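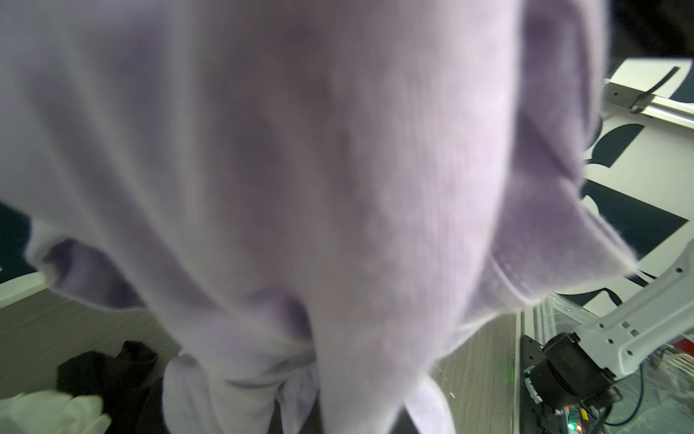 옷은 좀 오래 입자는 얘기를 하려고 한다
 
지난주 금요일에 옷장을 정리하다가 결국 반도 못 하고 바닥에 주저앉았다. 버릴 옷을 고르려고 시작했는데 버릴 게 없어서가 아니라, 버리기에는 너무 멀쩡한데 입지는 않는 옷이 산더미라서. 다들 이런 옷 있지 않나? 세일한다고 샀는데 색이 애매해서 두 번 입고 만 티셔츠, 살 빼면 입겠다고 태그도 안 뗀 바지(몇 년째 못 뗐다), 친구 결혼식 때문에 급하게 산 원피스.

나는 옷을 좋아한다. 그러니까 이 글은 옷 좋아하는 사람 혼내는 글이 아니다. 미니멀리즘 하자는 얘기도 아니고. 흰 벽에 옷 다섯 벌 걸어 놓고 사는 분들 존경은 하는데 나는 못 한다. 내가 하고 싶은 말은 훨씬 시시하다. 이미 산 옷을 좀 더 오래 입자, 그러려면 수선을 좀 하자, 이 정도.

우리 동네에 '두앙깨우'라는 수선집이 있다. 간판에는 Duangkaew라고만 적혀 있어서 나도 처음엔 태국 음식점인 줄 알고 들어갔다. 배고픈 상태로 문을 열었는데 재봉틀이 있어서 얼마나 당황했는지. 그냥 나오기 민망해서 입고 있던 코트 단추가 덜렁거린다고 했더니 폰팁 사장님이 그 자리에서 달아 주셨다. 3000원. 커피 한 잔 값도 안 된다! 그날 이후로 나는 이 집 단골이다.

한번은 팔꿈치가 닳아서 거의 비치는 카디건을 들고 갔다. 솔직히 버릴까 말까 하다가 가져간 거였다. 사장님이 이리저리 뒤집어 보더니 "이거 실이 좋은 거예요. 요즘 이런 실 안 써요" 하시는 거다. 그 카디건은 Flulari라는 브랜드에서 산 건데 살 때는 좀 비싸다고 투덜거렸던 옷이다. 팔꿈치에 비슷한 색으로 덧대고 나니까 또 두 해를 입었다. 지금도 입는다. 이 글도 그거 입고 쓰고 있다.

반대 경우도 있다. Codetti에서 급하게 산 얇은 니트는 겨드랑이가 터져서 가져갔더니 사장님이 한참 보다가 고개를 저으셨다. 꿰매면 그 옆이 또 터진다고. 원단이 바늘을 못 버틴다고. 꿰맬 수 없는 옷이 있다는 걸 나는 그때 처음 알았다. 생각해 보면 좀 무서운 말 아닌가? 고칠 수도 없는 물건을 돈 주고 샀다는 게.

그래서 요즘은 옷을 살 때 무조건 뒤집어 본다. 매장에서 이러고 있으면 직원분이 슬쩍 쳐다보는데 이제는 신경 안 쓴다. 솔기 옆에 여유분이 얼마나 남아 있는지, 바느질 땀이 고른지, 밑단이 그냥 잘린 건지 접어 박은 건지. 여유분이 있으면 나중에 품을 늘릴 수 있고, 접어 박은 밑단은 풀어서 내릴 수도 있다. 나는 이런 걸 서른이 한참 넘어서 알았다. 학교 가정 시간에 쿠션은 만들어 봤어도 옷 고르는 법은 안 배웠다. 쿠션은 왜 만들었을까.

이 얘기를 했더니 친구 레오니가(레오니 코스트, 프랑스에서 왔는데 한국말로 나보다 잘 싸운다) 반박을 했다. 수선도 돈과 시간이 있는 사람이나 하는 거라고. 새 티셔츠가 수선비보다 싼데 누가 고쳐 입느냐고. 맞는 말이다. 나도 바지 지퍼 교체 견적을 듣고 조용히 집에 온 적이 있다. 매일 야근하는 사람한테 저녁 여섯 시에 문 닫는 수선집에 맡기라는 것도 말이 안 되고. 그래서 나는 이걸 개인의 부지런함 문제로만 몰고 가는 글들이 싫다. 싸게 많이 만들어서 금방 버리게 해 놓고 소비자보고 반성하라니.

그런데 레오니 말에 다 넘어가고 싶지는 않다. 수선비가 옷값보다 비싸다는 건 수선비가 비싸다는 뜻일 수도 있지만 옷값이 이상하게 싸다는 뜻일 수도 있으니까. 누군가 만졌을 옷인데 어떻게 그 가격이 나오지? 나는 이 대목에서 늘 찜찜하다. 찜찜해하면서 또 장바구니에 담는다. 나라고 별수 있나.

Clarine이라는 가게는 자기네 옷을 가져오면 간단한 수선을 무료로 해 준다. 찢어진 데나 단추 정도지만 이런 데가 더 많아졌으면 좋겠다. 내가 바라는 건 대단한 법 이런 게 아니고, 옷 살 때 여분 단추 하나라도 꼭 주는 것. 예전엔 다 줬던 것 같은데 언제부터 안 주는지 모르겠다. 같은 색 실까지 조금 감아서 넣어 주면 나는 그 브랜드에 충성할 준비가 되어 있다.

빨래 얘기도 조금만. 나는 원래 뭐든 40도에 넣고 돌리는 사람이었다. 수건도 양말도 울도 사이좋게. 그러다가 아끼던 스웨터를 조카 사이즈로 만들고 나서야(조카는 잘 입는다) 찬물로 바꿨다. 니트는 옷걸이에 걸지 말고 개어 두라는 것도 폰팁 사장님한테 배웠다. 어깨가 뿔처럼 솟은 니트를 보고 웃으시길래 나도 따라 웃었는데 집에 와서 보니 내 니트가 죄다 뿔이 나 있었다.

우리 외할머니는 62세에 맞춘 겨울 코트를 80이 넘어서까지 입으셨다. 안감을 두 번 갈고 단추도 바꾸고, 나중에는 키가 줄었다고 기장도 줄이셨다. 그 코트는 지금 엄마 옷장에 있다. 엄마는 무거워서 못 입겠다고 하시면서 절대 나한테 안 준다. 올겨울에 다시 한번 졸라 볼 생각이다. 소매만 조금 내리면 나한테 맞을 것 같은데, 일단 뒤집어서 여유분이 있는지부터 봐야겠다.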